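Über uns

Jukura ist eine kleine Werkstatt für gebrauchte Tische, Regale und Arbeitsplätze. Leire Garrido und Sajib Paul haben sie im Mai gegründet, damals noch in einem Nebenraum der alten Druckerei in Stutemel. Heute arbeiten wir zu viert. Wir holen Möbel aus aufgelösten Büros und Wohnungen ab, richten sie her und verkaufen oder vermieten sie weiter. Bisher haben 339 Stücke unser Haus verlassen.

Holz macht den größten Teil unserer Arbeit aus. Alte Flächen behalten bei uns ihre Maserung, wir decken sie nicht mit Farbe zu. Karton heben wir auf und verwenden ihn beim Transport wieder.
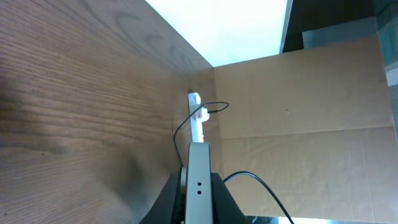 Macarena Miranda schrieb uns dazu, sie habe ihren Schreibtisch gerade wegen der Streifen im Holz genommen, nur eine Steckdose in Reichweite habe ihr gefehlt. Solche Hinweise bekommen wir oft. Wir beraten deshalb auch dazu, wo am Arbeitsplatz der Strom herkommt und wie die Kabel liegen sollen.

Für die Oberflächen ist Esperanza Echevarría zuständig. Sie schleift von Hand nach und ölt in der Regel zweimal. Zwischen den Durchgängen

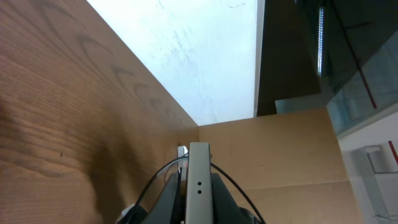 ruht das Stück mindestens zwei Tage. Kleine Flecken und Astlöcher bleiben, Risse werden geschlossen. Wer es glatter haben möchte, sagt es bitte bei der Bestellung.

Leire Paredes kümmert sich um Aufbau und Lieferung. Geliefert wird in Stutemel und Vallejo, nach Irham nur auf Anfrage. Im Lager stehen derzeit
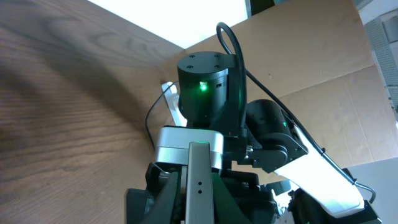 rund 14 Tische, die sofort abgegeben werden können. Alles andere hat eine Wartezeit, die wir bei der Anfrage nennen. Zum Ansehen bitte vorher anmelden.

Auf Wunsch geben wir zum Tisch eine Mehrfachsteckdose mit. Wir führen auch weiße Adapter mit Schalter für Kunden, die Geräte mit britischem Stecker benutzen.
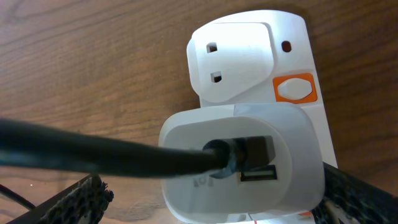
Foto: Jukura

Elektrische Teile kaufen wir ausschließlich neu. Reparaturen an Leitungen und Lampen übernehmen wir nicht.

Stand: 24.11.2021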